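Cuaderno de laboratorio, línea de envases flexibles. Lunes, 7:50

Sigo con la deriva de la balanza de humedad. La repetí con la pesa patrón antes de encender el horno y después de una hora de calentamiento. En frío cierra bien; en caliente se va 2 mg hacia arriba y no vuelve hasta que se apaga el extractor. Queda anotado en la hoja de Bandara. Mientras no se resuelva, pesar siempre con el extractor parado y la puerta cerrada.

Lote 123 de almidón, molienda de Drulley. Estufa a 50 °C toda la noche, cápsulas de aluminio destapadas. Tres de las cápsulas salieron con costra en el borde, así que el valor de ese grupo no lo uso. Repetir con capa más fina y remover a media secada.
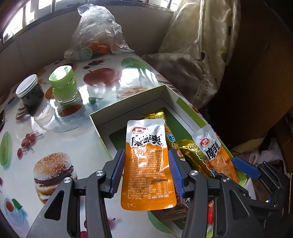
Íñigo Larrazábal, técnico de ensayos, planta de Trekudton

Isoterma de adsorción: los desecadores con sal saturada llevan 7 días. El de cloruro sódico ya está estable entre pesadas. El de nitrato magnésico todavía gana peso, poco pero siempre en el mismo sentido. Revisar la grasa de la tapa antes de echarle la culpa a la muestra; en agosto pasó lo mismo y era la junta.

El modelo de Simbridge ajusta bien en la zona media y mal por encima de 0,8 de actividad de agua. Probé GAB con los mismos puntos y el residuo baja, aunque con tan pocos datos en la parte alta no me fío del tercer parámetro. Faltan dos puntos con sulfato potásico. Pedir sal, queda menos de medio frasco.

Pendiente:
- cambiar la junta del desecador 2
- recalibrar el termómetro de la estufa contra el de referencia
- pasar las pesadas del cuaderno a la hoja, con la hora
- preguntar en Drulley si cambiaron la malla del tamiz

16:30. Segunda pesada del nitrato: sigue subiendo. Lo dejo hasta mañana.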